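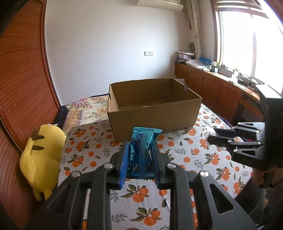
4. Comparing finger pads on the hand-held grippers

September 2019
Yoshinori Sakai

This section covers the side-by-side pad trial for a pair of Lirkora hand-held grippers. Complete the linkage check in Section 3 first. You will need both grippers, an open cardboard box, a few light packets and a cleared bed or low table. Foil snack packets are a good first item, as they crease easily and show up a poor grip straight away.

4.1 Fitting the pads

1. Open the jaw fully and lay the gripper on its side.
2. Press one rubber pad onto each finger, starting at the tip and working back toward the linkage.
3. Check that both pads sit level. A pad that rides high on one side will twist the packet as the jaw closes.
4. Tighten the round-headed screws on the linkage arms until snug. Do not force them – the frame is cut away for weight and the arms will bind.
5. Close the jaw slowly with nothing in it. The pads should meet along their full length.

Note: The blue Flomident pads are the softer of the two supplied sets. Use them for foil and film packaging. Keep the harder Tamiru pads for cartons and tins.

4.2 Running the trial

6. Place the box in the middle of the work surface, with space on both sides for your hands.
7. Hold one gripper in each hand, from below, with the jaws pointing toward the centre.
8. Pick up the packet by its flat faces and hold it upright between the pads. Keep the second gripper open and clear of the first.
9. Lower the packet into the box and release. Wait for the jaw to open fully before lifting away.
10. Repeat six times with the same pads, then change pads and repeat with the same packet.
11. Swap hands and run both sets again. Write down drops, slips and torn seams separately on the log sheet.

Caution: Keep fingers out of the linkage while the jaw is closing. The gaps between the arms narrow quickly and will pinch.

Caution: Do not squeeze a sealed packet harder than you need to hold it. If the seam splits, stop and wipe the pads with a damp cloth before the next run.

4.3 Reading the results

Our own runs at Porkham came to 431 picks over both pad sets. The harder pads gave 55 slips and the softer pads 6, all on foil. Your figures will differ with pad wear and packet size, so compare the sets against each other and leave ours aside.

If both sets slip at the same point in the lift, recheck step 3 before ordering new pads. Replacement pads are listed under part 178 in the back of this guide.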